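洗涤排水回用与纤维截留项目阶段进展报告

提交单位：Windadetti疗养院后勤工程组
提交对象：Tesfamariam基金会水资源项目办公室
提交日期：2020年7月29日星期三

一、报告范围

本报告覆盖自4月设备到货至本次提交之间的工作，内容包括排水管路改造、纤维截留单元安装、水质监测、回用试运行、经费执行以及下一阶段安排。前期可行性研究和供应商比选已在上一份报告中说明，本报告只在参数发生变化时引用。

项目任务书规定的三项目标没有调整：一是降低洗衣房排水中悬浮纤维的含量；二是将末次漂洗排水处理后回用于主洗前的预洗；三是形成一套可由疗养院自行维护的运行规程。第一项已进入常规运行，第二项处于间歇试运行，第三项完成初稿，尚未定稿。

二、场地与工况

洗衣房位于疗养院主楼半地下层，排水经地沟汇入室外检查井，再接入园区污水管。改造前，各机组排水共用一条地沟，主洗水、漂洗水和脱水排水混合，浊度和表面活性剂浓度波动较大，不具备分质回用条件。

洗涤物分为床品、毛巾、病员服和保洁织物四类，各类分机洗涤。床品以棉涤混纺为主，掉毛量低，排水量大。毛巾类绒圈密、吸水多，脱水阶段带出的短纤维明显多于床品。保洁织物多为超细纤维材质，洗涤温度较低，单批重量小，纤维直径细，是截留单元最难处理的一类。病员服的掉毛量介于床品与毛巾之间，主要问题是衣袋内残留纸屑，纸屑泡散后与纤维缠结，容易堵塞粗滤网。

洗衣房实行两班制。早班集中处理床品，晚班处理毛巾和保洁织物。这一排班方式对本项目有利，漂洗水的水质在同一班次内相对稳定，采样可以按班次划分，不必逐机区分。四类洗涤物的班次安排在报告期内未作改动。

三、管路改造

地沟原有断面予以保留，沟内加设隔板，将漂洗排水与其余排水分开。漂洗排水由机组电动排水阀切换至新设支管，支管以重力流方式接入缓冲水箱。水箱有效容积600升，设溢流口、放空口和液位计，溢流回到原地沟，回用系统停机时洗衣作业不受影响。

支管安装中发现原图纸标注的地面坡向与实际不符。按图施工会在支管中段形成反坡，停机后管内积水。工程组重新放线，将支管末端降低，并在中段增加一处检查口。此项变更未增加设备费用，人工费用有所增加，已列入经费说明。

机组排水阀的切换信号原计划从洗衣机控制板取出。其中一台机组型号较旧，控制板没有可用的辅助触点，改用电导率判断：排水电导率低于设定值时切换至回用支管，高于设定值时排入地沟。试用后发现，主洗结束时残余泡沫会短时包裹电极，读数偏低，造成误切换。现已加设延时，切换条件需持续满足后才动作。加设延时后可回收的漂洗水略有减少，水质稳定性提高，工程组认为这一取舍可以接受。

管路试压和通水检查均已完成，记录存档。检查口盖板在首次通水后有轻微渗漏，更换垫圈后复查合格。

四、纤维截留单元

截留单元由Droteck供货，为两级过滤结构。前级为不锈钢楔形网，过滤精度100微米，用于截留毛絮、纸屑和线头；后级为可反冲洗的滤盘组，过滤精度20微米，用于截留短纤维。两级之间设压差传感器，压差达到设定值后自动反冲洗，反冲洗排水进入沉淀桶，上清液排入地沟，沉淀物定期清掏后按固体废物处置。

安装过程中遇到的主要问题有以下几项。

前级滤网的进水方向与现场管位相反，供货方提供了反向法兰。法兰更换后滤网检修门朝向墙体，取网空间不足，最终将整套前级单元旋转安装，并在墙面拆除一段旧电缆槽。

后级滤盘组在反冲洗时需要较高的瞬时流量。原设计利用市政自来水压力直接反冲，晚班用水高峰时压力下降，反冲不彻底，滤盘残留纤维逐次累积，反冲洗间隔越来越短。工程组增设了一台小型增压泵，由压差信号联动启动。增压泵投入后，反冲洗间隔恢复到设备说明书给出的范围。

沉淀桶初期没有加盖，桶内纤维浮渣在高温天气下产生异味。加盖并缩短清掏间隔后，洗衣房内未再收到相关反映。沉淀物含水率偏高，直接装袋搬运不便，目前用滤袋悬挂沥水后再装袋。滤袋为通用规格，可在本地采购。

前级滤网的清理最初由设备自动刮刷完成。晚班处理绒圈织物时，长纤维会缠绕刮刷轴，阻力增大后电机过载保护动作。现规定晚班结束后人工检查刮刷轴一次，发现缠绕即剪除。工程组已向供货方提出刮刷轴改型要求，供货方答复可提供光轴配件，到货时间待确认。

五、织物材料对纤维释放的影响

可行性研究阶段曾假定纤维释放量只与洗涤重量相关。本阶段监测结果不支持这一假定。洗涤重量相同的条件下，织物结构、绒圈密度、边缘处理方式和使用时间均对释放量有影响，其中以边缘处理方式和使用时间的影响较易通过采购和更换管理加以控制。

绒圈类织物的绒圈在洗涤中反复受机械作用，圈体被拉出或断裂后形成短纤维。边缘包缝完整的织物，释放集中在织物表面；包缝松脱的织物，边缘处的地纱也会散出，散出的纱线较长，多数被前级滤网截留。从处理角度看，长纱线对水质影响小，对机械部件影响大；短纤维则相反。

超细纤维织物的单丝细，断裂后的碎段能够部分通过后级滤盘。提高后级过滤精度可以改善截留，但滤盘阻力和反冲洗水耗会同时上升。现阶段不建议更换滤盘，建议先从洗涤程序入手：保洁织物与棉质毛巾分机洗涤，降低转鼓转速，适当提高浴比，减少织物之间的摩擦。

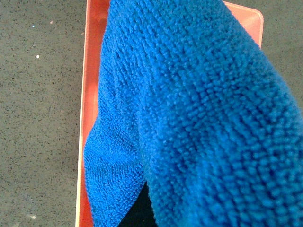
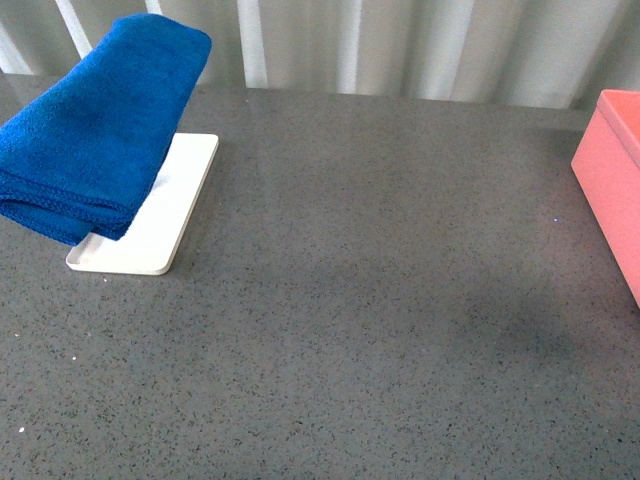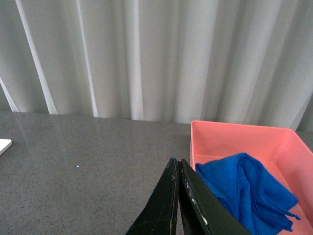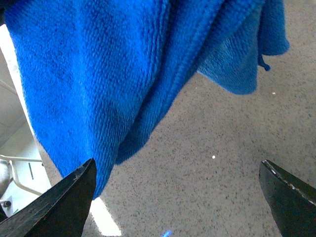
图组一　第一、二、四张为蓝色绒面织物，第三张为斑点台面后方的浅灰白色帘布。

新购织物首次洗涤的释放量高于后续洗涤。疗养院通常集中更换织物，更换后数日内截留单元负荷显著升高。规程初稿已写入一项要求：新购织物应分批投入使用，首次洗涤的排水不进入回用支管。该项要求需要采购、仓储和洗衣三个岗位配合，执行方式仍在协商。

烘干环节同样会产生大量纤维，由烘干机滤网收集，不进入排水系统，不在本项目范围内。烘干程度会影响下一次洗涤的释放量，过度烘干的织物手感发硬，绒圈脆化，再次洗涤时断裂较多。建议在后续阶段对烘干终点湿度作单独记录，以便判断是否需要调整烘干程序。

六、水质监测

在线监测由Numex记录仪完成，接入参数为浊度、电导率、温度、液位和两级滤网压差。离线采样由洗衣房人员取样，送疗养院检验室测定悬浮物、酸碱度和阴离子表面活性剂，微生物指标委托外部实验室测定。

报告期内离线采样完成率为89%。未完成的样品主要集中在晚班，原因包括取样瓶未及时清洗归位、取样时段与交接班重叠，以及检验室停电检修。停电检修期间的样品超过保存时限，按无效处理，未计入统计。取样瓶现已增配一套，取样时段提前至交接班之前。

在线浊度与离线悬浮物之间的对应关系在早班数据中较好，在晚班数据中较差。晚班水样中的短纤维在取样瓶内容易缠结成团，分取时不均匀，同一水样的平行测定偏差偏大。检验室改用整瓶过滤的方法后，平行偏差缩小，早期数据无法追溯修正，本报告在使用晚班早期数据时只作趋势判断。

电导率探头受洗涤剂残留影响，需定期擦洗和校准。校准周期最初按说明书执行，实际漂移快于预期，已将周期缩短。浊度探头的主要问题是镜面附着纤维，自动擦拭装置对缠绕在支架上的长纤维无效，目前由值班人员在擦洗电导率探头时一并清理。

记录仪在试运行初期发生过两次数据中断。第一次是供电回路与洗衣机共用，洗衣机跳闸时记录仪同时断电；第二次是存储卡写满后未自动覆盖。前者已改为独立供电，后者通过修改设置解决。中断期间的数据没有补录，在曲线中以空白表示。

酸碱度总体处于允许范围内，主洗后首次漂洗的排水偏碱，该部分排水现不进入回用支管。表面活性剂在末次漂洗中含量较低，偶有超出内部控制值的批次，经核对均为洗涤剂手工投加过量。洗衣房已恢复使用自动投加泵，手工投加仅在泵故障时允许，并需登记。

七、回用试运行

回用水用于床品主洗前的预洗，不用于毛巾、病员服和保洁织物，也不用于任何漂洗环节。预洗结束后，后续主洗和漂洗仍全部使用自来水。这一限制在任务书中已有规定，试运行期间没有突破。

试运行采取间歇方式，仅在早班开启。回用系统运行稳定时，单日替代自来水量将近600升。该数值受缓冲水箱容积限制，水箱在早班前蓄满，班中补充有限。若增加一只同规格水箱，替代量仍有提升余地，但洗衣房现有空间不足，需占用相邻储物间。储物间的使用属于疗养院内部安排，工程组尚未提出正式申请。

回用水在水箱中停留时间过长时出现轻微异味。试运行规程规定，水箱存水跨班未使用的应予放空，周末停洗前应放空并冲洗水箱。水箱内壁在检查中发现薄层滑腻附着物，冲洗后可去除。外部实验室返回的微生物结果中，末次漂洗水取自机组出口的样品合格，取自水箱底部的样品有一次偏高，复测前回用系统停用，清洗水箱后复测合格，恢复运行。

紫外消毒装置的安装原定于本阶段完成。装置已到货，镇流器外壳在开箱检查时发现裂纹，已退换。换货到达前，回用系统只在人员在场时运行，不设自动启动。

床品洗净度由洗衣房按原有标准检查，使用回用水预洗的批次与未使用的批次之间没有发现可辨别的差异。白度测定因疗养院无相应仪器，未能开展，拟在下一阶段委托外部机构抽测。

八、运行规程与人员培训

规程初稿分为日常操作、定期维护、异常处置和停机四部分。日常操作部分已在洗衣房张贴试用。值班人员反馈的意见主要有：反冲洗联动启动时噪声突然，应有提示灯；放空阀与溢流阀手柄外形相同，容易混淆；压差数值的单位与旧水表不一致，登记时出错。提示灯已安装，两只阀门已换用不同颜色的手柄，登记表已改为只填写设备屏幕显示的数值和单位。

定期维护部分仍缺少滤盘更换周期。供货方建议的周期以城市洗衣厂工况为依据，本院日洗涤量较低，但绒圈织物比例较高，直接套用不合适。待积累更多压差数据后再行确定。

异常处置部分按故障现象编排，列出现象、可能原因和处置步骤。试用中发现，值班人员遇到报警时倾向于先停整套系统，截留单元也随之停用，排水改走旁通。规程已明确：回用部分可以单独停用，截留单元在压差未超限时应保持运行。相应的操作开关已分开标识。

培训分班次进行，内容为现场操作和登记表填写。受疫情防控要求影响，培训采用小组方式，供货方技术人员未到场，以远程视频方式讲解反冲洗参数设置。远程讲解能够满足日常操作需要，滤盘拆装部分效果不理想，仍需在条件允许时安排现场演示。

九、经费执行

设备购置费按合同支付，截留单元余款待光轴配件到货并验收后支付。管路改造人工费高于预算，超出部分来自坡向变更和电缆槽拆除。增压泵不在原设备清单内，拟从不可预见费中列支，申请材料随本报告一并提交，请项目办公室审核。

检测费支出低于预算，原因是部分晚班样品未送检，以及白度测定推迟。结余部分申请结转至下一阶段，用途不变。差旅费未发生支出，原定的供货方工厂检验改为资料审查和视频检验，该项费用申请保留，用于后续的现场演示。

票据和合同副本已按基金会财务要求整理，其中增压泵发票抬头有误，正在换开，换开后补交。

十、主要风险

紫外装置换货延迟。换货若不能按供货方答复的时间到达，回用系统将继续以人员在场方式运行，替代水量维持现有水平，任务书中的连续运行考核需顺延。

后级滤盘备件供应。滤盘为专用规格，本地没有替代品。目前库存备件一套，已向Droteck询价，增购与否取决于滤盘更换周期的确定结果。

洗涤量变化。疗养院入住人数在报告期内低于往年同期，洗涤量相应减少。现有数据反映的是较低负荷下的运行状况，入住恢复后截留单元的反冲洗频次和沉淀物产量会上升，本报告给出的运行参数届时需要重新核定。

织物更换计划。后勤部门计划在下半年更换部分毛巾，新旧织物混用期间纤维释放量将出现波动。工程组已要求提前告知更换批次，以便安排加密采样。

十一、下一阶段工作安排

完成紫外装置安装与调试，安装后连续取样，结果合格后申请自动运行。

更换刮刷轴，记录更换前后的过载保护动作情况。

对毛巾和保洁织物分别进行低转速洗涤对比，测定排水悬浮物，并同步检查洗净度。对比期间洗涤剂用量和水温保持不变。

记录烘干终点湿度，与下一次洗涤的排水数据对应存档。

完成运行规程定稿，补充滤盘更换周期和新购织物首次洗涤的处理办法，送疗养院后勤部门会签。

委托外部机构进行床品白度抽测。

需项目办公室答复的事项为：增压泵费用列支科目、检测费结转、差旅费保留。增压泵费用涉及供货方付款期限，请优先处理。

附件目录：管路变更图；截留单元安装记录；在线监测曲线；离线检测结果汇总；运行规程初稿；经费明细表。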